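Boxes first. If you or your folks are moving to a smaller place after the last day of work, don't start with the photo albums. You'll sit on the floor for a whole afternoon and nothing gets packed. Start with the garage or the kitchen, stuff with no feelings attached.

## Kitchen

Pull everything out of one drawer. One. Spatulas, the melon thing, four can openers. Keep the can opener that works and move on to the next drawer.

- Big stockpots: when did you last feed more than six? Ask the kids if they want them, give them till Saturday, then donate.
- Holiday platters: keep one. Borrow the rest.
- Plastic tubs with no lid go out. Lids with no tub, same.
- Spices you brought over from the last house. Smell them. If it smells like dust, trash.
- Measure the new cabinets before you pack plates. Dinner plates got bigger over the years and older apartment cabinets did not. I had to leave mine on the counter for a month.

Heavy pans go at waist height in the new place, not under the sink and not over the fridge. Do it on day one, you won't redo it later.

## Tools and the workbench

This is where people get stuck, me included. I had 25 screwdrivers. Kept 9. Still too many, but fine.

What a small place needs: hammer, tape measure, level, a decent drill, pliers, one adjustable wrench, a small saw. Put it all in one bag with a wide mouth so you can see in. Label the charger for the drill, masking tape and a marker, or you will have a box of black cords and no idea.

Old paint. Check with your town on drop-off, lots of them do it only in spring and fall – ours is March. Dont pour it anywhere.

Jars of loose screws: dump on a tray, take five minutes, pick out the picture hangers and the wood screws. The rest can go to the scrap guy or a neighbor.

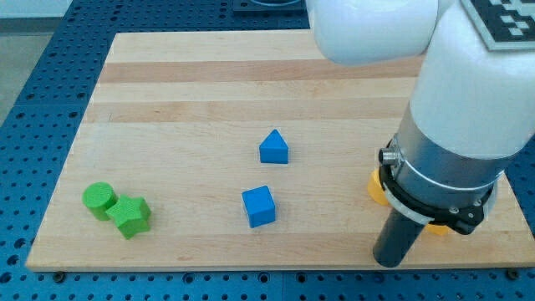

**Hagos Belay**
*Home and workshop tips, Gudeta Newsletter*

## Furniture

Tape the floor. Painter's tape, full size of the sofa, full size of the bed, right there in the new rooms if you can get the keys early. Then walk around it. Carry a laundry basket while you walk. If you bump your hip on the tape you'll bump it on the sofa.

Measure the elevator too. And the turn on the stairs. My recliner went back on the truck.

Drawers stick after a move, specially in an old dresser. Rub a plain candle along the runners, slide in and out a few times, done.

Wobbly table? Check it in a second spot before you touch the legs, could be the floor. Felt pads fix small gaps.

## Paper

Get a folder box. Make sections for house, car, health, taxes, pension. Ask whoever does your taxes how far back to keep, then shred the rest a bit at a time. Cheap shredders get hot, so stop and let it cool.

Appliance manuals: most are online now. Write the model number on a card, tape it inside a cabinet door.

## Moving week

1. Pack one bag like you're going away for four days. Pills, glasses, chargers, coffee.
2. Toilet paper and a lamp ride in the car with you, not the truck.
3. Sheets in a bag marked BED. Make the bed before you unpack anyting else.
4. Books in small boxes only.
5. Take a picture of the back of the TV before you pull the cords.

Ibsa Kassa wrote in to say she puts a colored dot on each box, one color per room, same dot on the door frame. Works great, the movers never had to ask her. Over 100 boxes, she said. Use painter's tape if you're worried about the paint.

More next time on closets and what to do with the freezer.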